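Laing bench, gripper comparison, June, started 2:10 pm

Back on the Bendero gripper after a week with the Gerari. Matúš still says the Bendero is the better one for thin plastic. I have yet to see numbers that say so. His 37 trials were all with one cup, all set down by him, and I'd like Krystyna to do the placing before I believe any of it.

Same arm, same green cloth, head camera only. Depth is no better than it was. The red link still comes back with black patches, and there is speckle all down the arm's right side.

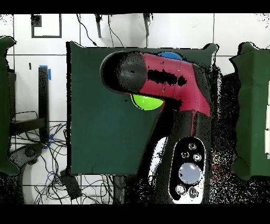 Francine puts it down to the exposure setting. Maybe – we changed it from 200 to 400 in the spring and I couldn't tell the two apart. Blair wants to mask the arm out and move on. Fine for planning, no help at all for judging contact, and contact is what we're supposed to be comparing.

For the next block I want more dishes out and wider spacing between most of them, plus the two plates left stacked. The Masamholm people claim their controller separates stacked plates every time. Would like to see their cloth.
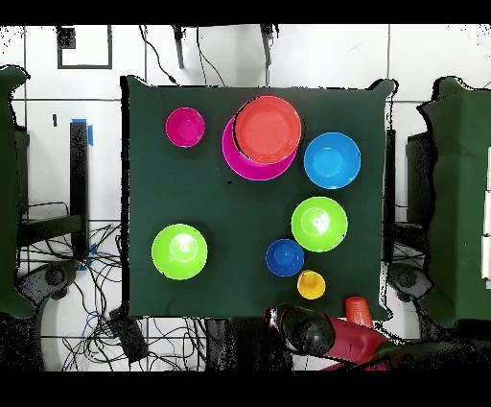 Dish layout on the green cloth, bowls, cups and the stacked plates.

To do: rerun log 435 with the old calibration, ask Rhona for the spare finger pads, get the Gerari back on before Matúš writes anything up.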